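Rutherford Building Services Desk
Ticket 1992-18: Meeting room table, ring marks and sticky residue
Category: Furniture / Surfaces
Priority: Low
Status: Closed
Opened: 2 November 2020

Reported problem
Pale circular marks on the top of the large meeting table, plus a tacky patch along the near long edge. Paper sticks to the patch and leaves fibers behind when lifted. Requester asks whether the top needs to be refinished or whether it can be cleaned in place.

Item
Tekstead conference table, light wood top, clear factory finish. Installed in August, same batch as the table in room 14. No previous tickets on this table.

Log entry 1
Table checked with everything moved to the shelving unit and the chairs. Marks are of two kinds:

Type A: white rings, closed circles, smooth to the fingernail. Moisture in the finish. No change in the wood itself.
Type B: tacky film, slightly yellow, irregular outline. Dissolves in warm water on a test spot. Dried soft drink or similar.

No dark rings found. Dark rings would mean water has gone through the finish, and that is a refinishing job.

Log entry 2
Type B treated first. Warm water with a few drops of dish soap, cloth wrung out hard, two passes along the grain, then a dry cloth. Film gone after the second pass. One small area near the corner needed a third pass where paper fibers had set into it. Plastic scraper held flat, no scratches.

Type A left overnight to see whether the rings would fade without treatment. Room heating left at normal setting.

Log entry 3
Rings reduced but still visible in low light from the window side. Treated with a dry cotton cloth over each ring and an iron on the lowest setting, no steam, 14 seconds at a time, checking between applications. Most rings cleared after the second application. Two needed a fourth. Surface allowed to cool, then wiped with Bultska finish care, thin coat, buffed off after 31 minutes.

Result: no rings visible under the ceiling lights or with a flashlight held low across the top. Slight difference in gloss where the care product was applied, so the whole top was given the same coat.

Log entry 4
Requester asks what caused the rings if coasters are supplied. Coasters from the earlier order were checked. They are Rullness cork with a paper face. The cork is thin and holds water against the table once it is soaked. Withdrawn from this room. Replacement is a round coaster with a solid base.

Instructions left with the requester:
Bottles and cups go on a coaster, including closed bottles. Condensation runs down the outside whether the cap is on or off.
Lift the coaster and wipe under it when the table is cleared.
Do not leave magazines or brochures on a damp top. Printing ink can transfer to the finish.
No glass cleaner and no alcohol wipes on the wood.

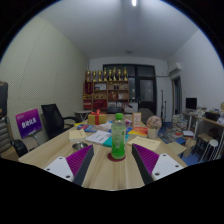 Log entry 5
Follow-up visit. Table is back in normal use with books, brochures and the flower pot on it. The drink bottle near the edge is on a dark red coaster. No new complaints from the requester.

One open point: the table carries a lot of printed material, and a spill would be under the stacks before anyone saw it. Suggested moving whatever is not needed for meetings to the open shelving at the back of the room. The trophies take up the top of that unit, so only the cubbies are available, and those are partly filled already. Requester will decide. No action for this desk.

Log entry 6
Requester confirms the table can be signed off. Remaining Bultska product returned to stores. Cork coasters in room 14 to be exchanged under a separate ticket.

Resolution: cleaned in place, no refinishing required.
Parts used: coasters, round, one set. Finish care, part bottle.
Reopen if: rings return in the same positions, or any mark turns dark.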